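Report on our visit to the Clerkness automation lab

Group 2, Intro to Automation, October

Our class went to the open day at Clerkness, the training lab run by Farkgate. There were 21 of us. The purpose was to watch a robot arm do a packing job and write up how the work is set up. We left campus at 8:30 and were signed in by 10.

Gifty Amoah met us and gave a short talk before the demonstration. She has worked at the lab since it opened and mostly does setup and testing. She said most of the visitors want to know how fast the arm is, but her team spends more of its time on getting the same result every time. Their last long test was 194 picks, spread over several sessions, and they kept a written log of each one.

The demonstration used an arm the staff call Yakubu. The task was to pick up small parts and put them in a cardboard box. Ms. Amoah started each run from a laptop and stood back while the arm moved. We watched for 30 minutes and were allowed to ask questions between runs. The arm has a small camera close to the gripper, so the view moves whenever the arm moves.

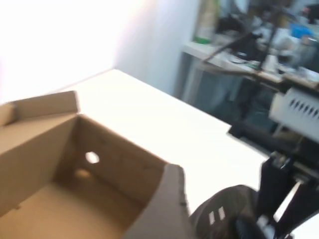

WHAT WE OBSERVED

The box was plain corrugated cardboard with an open top, set on a white table. It had a round hole in one wall, and light came through the hole, and there was a light spot on the inside just below it. Our group asked if the spot could confuse the camera. Ms. Amoah said it could, and that bright light on a white table is a harder problem because edges get washed out. Blur is the other problem. At Clerkness they slow the arm down near the box for this reason.

We also asked why they don't use a plastic bin. The answer was that Prakham, the company the packing job is for, ships in cardboard, so the tests are done with cardboard.

Two people in our group expected the arm to be louder. The talk was easy to hear while it was running.

If we went again we would bring a stopwatch. We did not time the runs, so we can't compare them in this report.

Comments (3)

dmarsh
Good report. Did they say what happens if a box gets bumped out of place?

Group 2
We asked. They stop the run and put it back by hand.

T. Okello
I was in the afternoon group and we got a different task, sorting lids. Would have liked to see the box one.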